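4.3 Recording a demonstration set (two-arm station)

Carry out this section after joint calibration (4.2). Steduvum trains one policy per task, so all episodes in a set must share the same task name and the same starting layout rules.

1. Switch on both arms and wait for the Lorska controller to report READY on each channel.

2. In Dridulus, open Session > New and enter the task name. Use lowercase letters and underscores only.

3. Set the recording rate to 60 Hz. Set the episode limit to 200.

4. Place the props for the task inside the reach of both grippers. Trays go toward the middle of the tabletop and cloths lie flat in front of them. Leave the positions of small items free to vary between episodes.

5. Run Home. Both arms move to the start pose at low speed.

CAUTION: Keep hands and loose clothing outside the extrusion frame while Home is running. The arms do not detect contact during this move.

6. Check that the cables on each arm have enough slack for full wrist rotation. Re-route any cable that passes between gripper fingers.

7. Press Start, perform the task with the leader handles, and press Stop when the last item has been released.

8. Mark the episode Keep or Discard. Discarded episodes are left out of training but stay on disk. 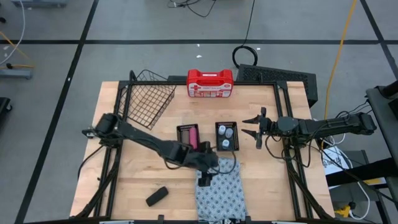

9. Move the small items by hand to new positions before the next episode. Fixed positions give a policy that replays one path and fails when an item is shifted by more than the width of a finger.

NOTE: In the Lương test set, policies trained on 66 episodes with varied positions matched those trained on 200 episodes with fixed positions.

10. After every 4 kept episodes, run Home again and compare the reported joint values with the start pose. If any joint differs by more than the limit in Table 4-2, stop and repeat 4.2.

11. When the set is complete, select Session > Close. Do not cut power to the controller until the write indicator goes out.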